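Kitchen Arm Gallery: Planning Before Buying

29 September 2022

Welcome to the gallery page for the kitchen arm project at Jollness! Several of you wrote after the August open evening asking where the money has got to and whether there's anything to look at yet, so I have put the two together on one page. It will be a bit wordier than galleries usually are (Heike Diekmann has already told me so), but the spending and the work are so tangled up with one another that I couldn't see how to separate them.

For anyone joining us now, we are planning to buy one arm with a two-finger gripper, a stand to bolt it to, and enough ordinary kitchen equipment to give it something useful to practise on. We had hoped to order the lot before the summer. Then Bernd Harms sat down with the quotations and pointed out that we were about to choose a stand height with a tape measure and a good deal of optimism, and that we might do better to try the whole thing on a computer first. I grumbled at the time, I'll admit, but he was right and I have bought him a cake.

Where the budget stands

The arm itself is the large item and we have two quotations in hand, one from Driken and one from Grovel. The Driken price includes the gripper and a two-year service visit. Grovel's is lower, but the gripper is extra and so is delivery, and by the time Jitendra Rawat had added it all up on the back of an agenda the gap between them had shrunk to £106. We are leaning towards Driken, mainly for the service visit, though I'd like to hear from anyone who has dealt with either of them.

The stand is still open. Kettler will make one to a fixed height for £300, or an adjustable one for a fair bit more, and they have kindly agreed to hold both prices until the end of the year. If we can settle the height properly at the desk we can have the cheaper one with a clear conscience.

Smaller things add up quicker than you'd think! We have set aside £100 for pans, with handles of different lengths and thicknesses, and £59 for spare fingertip pads, on the advice of Reijo Oksanen, who tells me that pads wear out just when you have run out of them. Mains sockets, a proper isolator and the emergency stop are coming out of the building money and don't touch ours.

What we are trying out at the desk

The simulated kitchen has been Clifford MacDonald's job for the past few weeks, and he has been very patient with my requests. We wanted something cramped and homely to work in, the sort of place where you'd fry an egg before work, and we wanted the arm close up against the cooker, with a pan on one of the front rings and the reach over to the back ones to worry about. The headroom under a microwave is a question as well - an arm that manages beautifully at an open bench can get itself into terrible knots when there is something hanging over the hob.

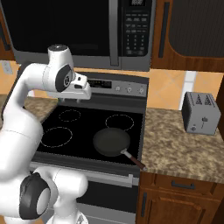

Once we have a reach we are happy with, the next step is to write down the height of the base and its distance from the cooker, and send both to Kettler along with a drawing. Jitendra would like to run the same reach with the base moved a little to either side before we commit, and I think that's sensible, as floors and walls in the real room are never quite where the plan says they are.

After that comes the question of the cooker. We had pencilled in a new one, but a perfectly decent second-hand range would do, and if anybody is refitting their kitchen this winter I would be very glad of a telephone call before the old one goes to the tip. It doesn't need to be pretty. A flat glass top would be best, and the knobs should all be on it, please! We can collect if it's local.

I'll be putting the two arm quotations side by side in the blue folder in the office, so do have a read when you are passing. Comments in pencil are welcome. Bernd has asked that any sums be shown in full, and he would like his calculator back.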